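The Flunthorpe Sorting Table: Gallery
1 min read

Mixed household items and toys await sorting at the Keloson Room, where over 300 pieces were handled in May.

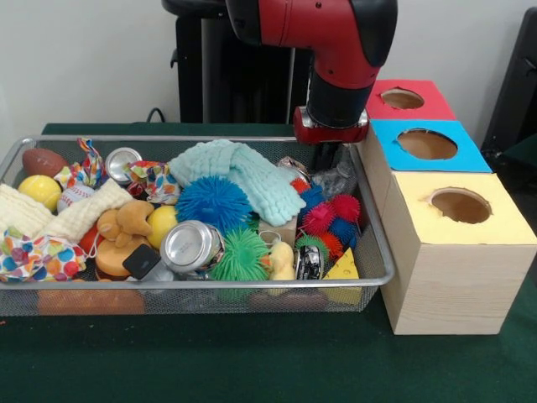 Balls, polka-dot fabric and a crushed can in the wire basket, with three boxes alongside.

Akua Kpodo asks that fabrics be folded before they are put away, as creased cloth takes up too much space.

Comments (2)

Usmani: Are tennis balls still accepted?

Evier: They were in May. I handed in two.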